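Children's books: keep them or let them go?

motetti_mum
8 Aug 2021
Hello all, warm hello from a very muddled spare room! We're moving to a smaller place and I have 200 picture books to get down to 50. My two are well past them, but every time I pick one up I end up sitting on the carpet reading it (you'll know how it goes). How did you all decide? 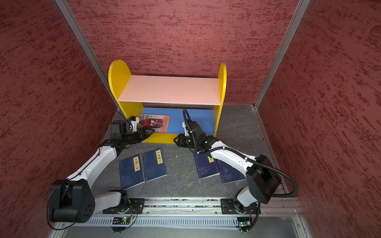
I've tried sorting by age and then by author, and I gave up on both by teatime. My sister says give the lot to the school fair and be done with it. I can't quite do that.

hetico
Your sister is right, I'm afraid! I kept boxes of ours in the loft for years and when I finally got them down in July the pages had gone spotty and smelt of damp. Somebody else's children could have had the good of them.

rivas_reader
Oh, I don't agree with that at all, hetico. Ours come out every time the grandchildren visit, and they love seeing their dad's wobbly name inside the covers. Keep what you'd read aloud tomorrow, I say, and pass on the rest.

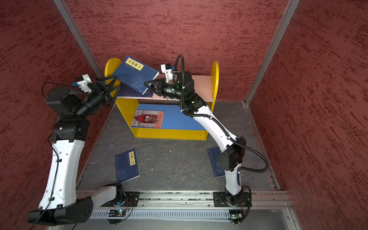
The other thing that helped me was giving the books a proper home, so I couldn't cheat by starting another box. A little bookcase does the job nicely, and I'm very fond of a yellow wooden one like that, so cheerful on a dull morning. Once it's full, something has to go before anything new comes in.

hetico
Fair enough, as long as they're not in a loft.

motetti_mum
Thank you both, I'm off to try the reading aloud test. Does anyone know if the Viltitz shop still takes board books?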